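The Clirness Street Assembly

The year the council of Drernia decided to sell the old tram depot, my neighbourhood had 383 households and, by my mother's reckoning, just as many opinions about it. I was living back in her front room then, between jobs and a bit sorry for myself, and I suppose that's how I came to be the one carrying the folding chairs.

It began on Clirness Street, in the hall behind the bakery, with a handwritten notice and a kettle that took twenty minutes to boil. The notice said the neighbours would meet at seven to decide what they wanted the depot to be, before somebody else decided for them. I read it three times on my way home with the milk, and I remember thinking the handwriting was lovely and the idea was hopeless. 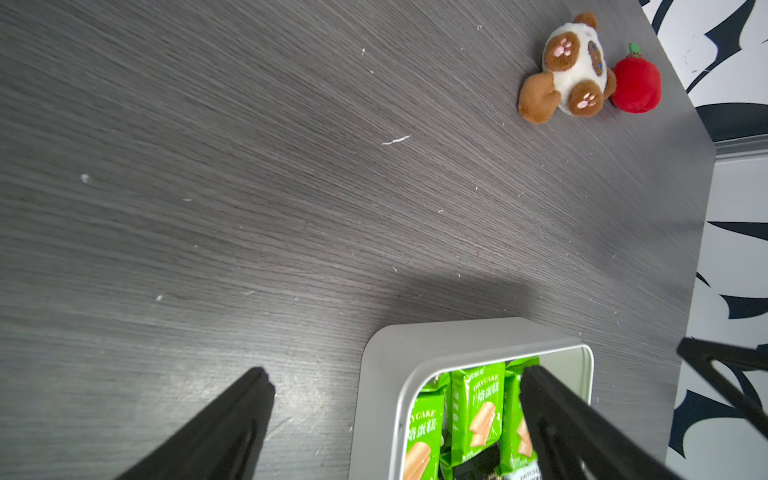 My mother made me go anyway. She put on her good cardigan, the one with the pearl buttons, and told me that I could sulk just as well in a hall as on a couch (she was right, as it happens, though I sulked less than I'd planned). There were around 30 people there, most of whom I'd known since I was small enough to be lifted over their fences, and they all wanted to know if I was eating properly.

We went round the room, each of us saying one thing we'd like to see. A library for tools. A place to fix bicycles. Somewhere warm in the afternoons that didn't expect you to buy a coffee. A man from the Lagos flats wanted a bread oven, and spoke about it so tenderly and for so long that the chair had to put a hand on his sleeve. 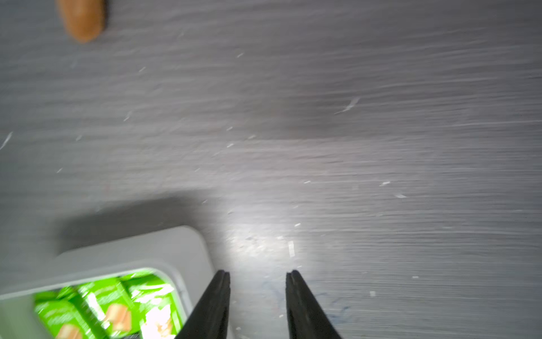
The second meeting

By December there were 70 of us, and we'd begun to quarrel, which my mother said was a sign of good health. The company that wanted the depot was called Braltar. They sent along a pleasant young woman with a folder, who told us there would be apartments and a small landscaped area at the front. Someone asked how small. She turned a few pages, and then a few pages back again, and I felt for her, I really did, standing there in her thin shoes on that cold floor.

After she'd gone we argued until ten about whether to ask for the whole building or only half. Half seemed sensible to me. I'd had a year of being turned down for things, and I'd got into the habit of asking for less before anyone could offer it. I stood up and said so, in more words than were needed, and sat down again with my neighbour's elbow in my ribs.

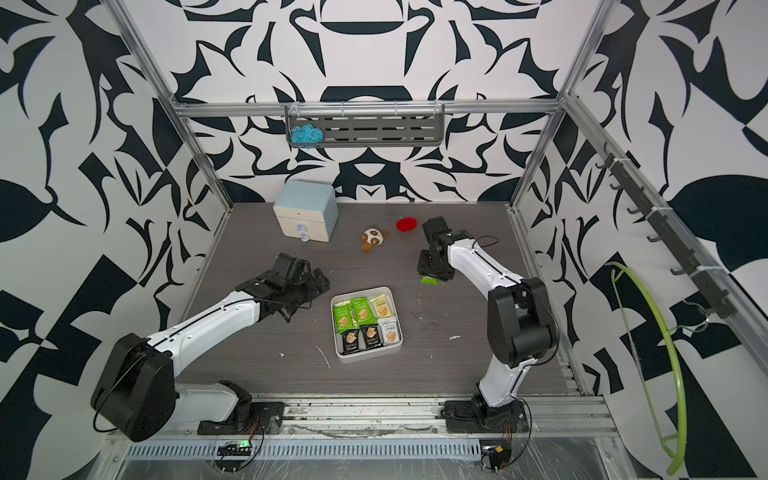

Ehsan Khosravi said that he had no quarrel with half a building, so long as somebody could tell him which half of the street was going to stay outside. Then he asked if there was any more tea.

We voted for the whole of it. I put my hand up a little after everybody else's, and my mother, bless her, kept her eyes on the front and pretended she hadn't noticed.
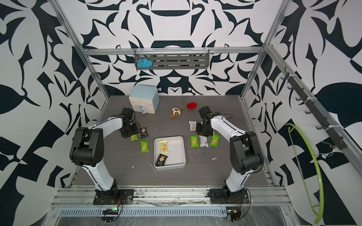 The council chamber

They gave us the last spot on the agenda, and the benches in the gallery were as hard as I'd been warned. My mother had brought sandwiches in her handbag and passed them along the row until they ran out somewhere near the Lagos flats. When our turn came, the mayor asked who was speaking for Clirness Street, and there was a terrible shuffling, as we'd talked about every last thing except that.

I still had the notice, the first one, folded up in my coat with the bus tickets. I went down the steps holding on to it, and I could hear my mother behind me telling the whole gallery that I was hers.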